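Trikeck 家用移动机械臂套件使用记录（附 Cuautle 室内场景包）

发表于 2022年11月26日

套件是自己花钱买的，3,000元，不含电池和上位机。装配一半在家里做，一半在 Stonville 共享工坊做，钻孔和攻丝的活都放在那边。下面按我用到的顺序写，先写硬件，再写仿真，最后是实机调试。

开箱和装配

箱子分两层，上层是底盘和轮组，下层是机械臂的关节模块、线束和螺丝。清单上写一共621件，螺丝按规格分袋，袋子上有编号，和说明书对得上。底盘是两轮差速加两个万向轮，铝板切得干净，边缘没有毛刺。机械臂6个自由度，关节出厂时已经标过零位，装的时候只要把刻线对齐就行。

说明书是这套东西里比较弱的一环。中文版翻译得生硬，第四章的走线图和实物接口方向相反，我按图插了一次，通电后第三关节不响应，掉过头来才好。后来找到 Zyanya Trujillo 写的装配笔记，她把走线那一章重新画了一遍，建议直接照她的来。

需要自备的工具：内六角一套，扭力螺丝刀，万用表，压线钳。套件里送的那把内六角扳手偏软，拧立柱螺丝时已经有点滑角，换成自己的就没有问题。

立柱固定孔的位置偏后，臂完全伸直时底盘前倾明显。我在工坊里给底板后侧加了一块配重铁，钻了新孔，攻 M4。厂家如果把电池仓往后挪一点，这一步就可以省掉。

控制板

原装控制板能用，但串口带宽紧张，六个关节同时回传力矩时会丢包。我换成了 Bustov 的板子，接口定义一样，螺丝孔位差一点，用了转接片。换完以后丢包消失，风扇声音比原装的大，放在卧室里调试会觉得吵。对只打算做底盘导航的人，原装板足够，不必换。

仿真场景

套件附一个 Cuautle 场景包的授权码，里面是几套做好的室内模型，可以直接载入 Trikeck 自带的仿真器。我的目标是让机器人在家里开门、进卫生间、取放小件，所以主要用的是带卫生间的那一套。地面、墙、门、洁具都有碰撞体，门带铰链，开合角度和阻尼在配置文件里改。

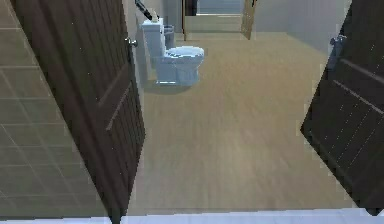 仿真器渲染图：两扇深棕色木门打开，左门圆形把手，右门长柄把手，里面是卫生间。

把手有圆的和长柄的两种，这一点对我有用。夹爪对付长柄把手比较容易，压下去再往后拉，轨迹简单。圆把手要先夹紧再转，腕关节的行程一下子就不够了，需要先把底盘停到合适的角度。我先在仿真里把两种都跑通，再搬到实机上。

贴图质量一般，木纹和瓷砖看上去偏软，物体边缘有锯齿。拿来做运动规划没有影响，拿来训练视觉识别就得另想办法。我试过用渲染图训练一个小的把手检测模型，在仿真里指标很好，拿到家里拍的照片上漏检很多，后来混进自己拍的照片重新训练才能用。场景包的介绍页写的是“可直接用于感知训练”，这句话我认为写得过头。

光照也比较平，整间屋子亮度均匀，没有我家卫生间那种开灯和不开灯的差别。仿真器里可以手动加光源，参数面板藏在二级菜单里，找了一阵。每加一个点光源帧率都会往下掉，我的旧显卡加到第三个就开始卡。

导航方面，底盘的虚拟雷达可以设安装高度和盲区。我按实物尺寸填进去，建出来的图和模型的平面图基本吻合。有一类东西要注意：带桌布的圆桌。雷达扫到的是布的外轮廓，规划器会绕开整圈，这没错；可如果把布的碰撞体关掉，只留桌腿，机器人就会试图从桌子下面穿过去，机械臂立柱撞在桌面上。默认设置是开着的，不要去动。

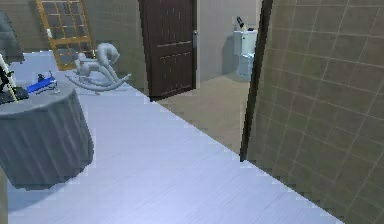

小件抓取我是在桌面上做的。把目标物的质量和摩擦系数改成接近实物的数，否则夹爪一碰就弹飞。默认摩擦偏低，我调高以后抓取稳定得多。薄的、贴着桌面的东西还是难抓，指尖会先碰到桌面，这是夹爪形状决定的，仿真和实机表现一致。后来我给指尖贴了一层硅胶片，厚度一毫米，实机上好了一些，仿真里也相应改了指尖模型。

场景里的家具可以移动，也可以删除，改完另存即可。存档格式是纯文本，能用版本管理，这是我喜欢的地方。缺点是撤销只有一步，误删一件家具以后又点了别的，就只能重新载入。我现在养成了每改一处就存一份的习惯。

从仿真到实机

轨迹文件导出后不用改格式，控制板直接认。第一次上实机请把速度限到百分之二十。我没限，底盘过门槛时颠了一下，夹爪碰到门板，门漆掉了一小块。

实机和仿真的差距主要在三个地方。

一是地面。仿真里轮子不打滑，家里的瓷砖地会滑，尤其是原地转向，里程计累积误差比仿真大很多。我加了一个惯性模块，融合后可以接受。

二是门。仿真的门阻尼恒定，我家的门带闭门器，开到一半力道变化很大，臂会抖。降低位置环增益，加上力矩限幅，抖动减轻，开门时间也变长了。

三是线。仿真里没有线。实机上六个关节的线束走在臂外侧，转到极限位置时会绷紧，有一次把接头拽松了。建议在肘部留出一个松弛的弯，用尼龙扎带固定，扎带不要拉太紧。

售后

坏过一个腕关节，齿轮有异响，按下不放时会一跳一跳。写邮件给厂家，两天后回复，要求拍视频，之后寄来新件，旧件不用寄回。运费他们出。新件的固件版本比其余关节高，需要全部升级到同一版本，否则上电报错。升级工具只有 Windows 版，我在工坊的公用电脑上做的。

适合谁

会用万用表、能看懂配置文件的人，一个人两个周末能装完并跑起来。完全没有接触过的人，建议找有台钻的地方，和别人一起装。只想体验仿真的话，场景包可以单独买，不必为它买整套硬件。

评分（满分十分）

机械部分：8
原装控制板：6
说明书：4
仿真器：7
场景包：6，做规划用可以给到8
售后：8

补充两点。固件升级以后，零位标定会丢，要重新对一次刻线，更新说明里没有写。另外，仿真器的自动保存默认关闭，在“首选项”的最后一页打开。

一月份厂家说会出新的夹爪，指尖可以更换。我已经预订，装上以后在这一页下面续写。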